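4. Where the desk ends up

I started with the plainest setup I could think of, a desk in a rectangular room (Figure 4), and asked people where in their own home it would go.

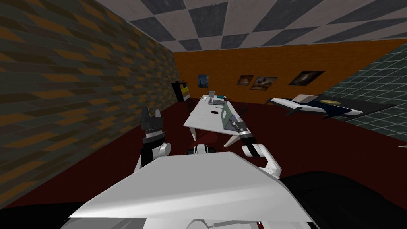 Figure 4. Rendered interior, rectangular plan, with desk.

You're asking it backwards, one Prelstead household wrote across the top of the form, the desk goes wherever the bed isn't, and after that you find out whether you can work there. I pinned that form above my own desk and kept looking at it while I wrote this section. It's a fair complaint! My draft questions treated the desk as the first thing into the room, with everything else politely making space for it, and most of the replies describe a very different kind of afternoon.

A quick reminder of what we sent out. The mailing went to 1000 households, split evenly between Boltdale and Prelstead, and more than 800 of them sent something back (I had hoped for half that, and I still suspect the June timing helped, what with school being out and people at home staring at their spare rooms). The form asked for a rough sketch of the room with the desk marked on it, plus a few lines on how it got there. Sketches were allowed to be terrible. Many were. One came on the back of a seed packet, perfectly readable, and went into the pile with the rest.

The planning guides I read before we began agree on a couple of points. They like the desk side-on to the window, so that light falls across the work, and they like the sitter to have a view of the door. I went in expecting the sketches to follow the first rule pretty well and to ignore the second. What came back was messier. Boltdale people did put the desk near the window a lot, but they tended to face it straight on, and when they explained themselves they talked about the street. They wanted to see the mail arrive. They wanted to know if it was raining. Glare hardly came up, and where it did, the fix was a curtain and the desk stayed put.

Prelstead is another story. The older houses there have radiators under the windows, long ones, and a desk pushed up against a radiator is a miserable thing to sit at in winter. So the desk drifts. It goes to the inside wall, or into the alcove beside the chimney if there is one, and then the sitter ends up with their back to the room. Plenty of people told us they disliked this and had lived with it for years anyway. I found that part a little sad, and also very familiar, as I wrote my whole thesis facing a water heater.

We visited 26 of the homes afterward, always with the tape measure and the same short list of things to ask. These visits changed my mind about outlets. On paper, almost no one mentioned them. In the room, it was the first thing they pointed at. People would walk me over, say the desk was there for the light, and then, a minute or two later, add that of course the other wall has no plug. I don't think they were hiding anything on the form. An outlet just doesn't feel like a preference, so it doesn't get written down when you ask about preferences. Next time the form will have the outlets drawn in as a separate step, before the desk, and I'd suggest the same to anyone borrowing our method.

Then there is depth. The Hoarau desk, which a good share of the Prelstead homes happen to own, is deeper than the alcoves it gets pushed into, and it sticks out just far enough to catch a hip on the way past. Owners had various ways around this. Some turned it sideways and lost the alcove for storage. Others sawed a strip off the back, and I have seen the results, which range from very neat to alarming. The Citine is shallower and fits, but people complained that there was nowhere to rest their arms and ended up pulling the chair in at an angle. Neither complaint shows up in the sketches at all. You have to sit down in the chair to notice.

I coded the reasons people gave into light, warmth, view, door, power and leftover space, and allowed more than one per home. Leftover space was a late addition, made after the note I quoted at the start, and I went back and recoded everything from scratch to be fair to it (two long weekends, plenty of coffee). It moved a lot of homes out of the light group. A typical case reads something like this: the bed went on the long wall, the closet door has to open, the window happened to be over what remained, and the light is nice. Under my first scheme that was a vote for light. I now think it was a vote for the closet door.

How long the desk had been in its spot mattered less than I expected. People in their first year and people in their twentieth gave much the same kinds of reasons, and the long-timers were only a bit quicker to say they'd stopped thinking about it. The next section takes up the homes where two people share one desk, which I kept out of the coding here, and where the door turns out to matter a great deal.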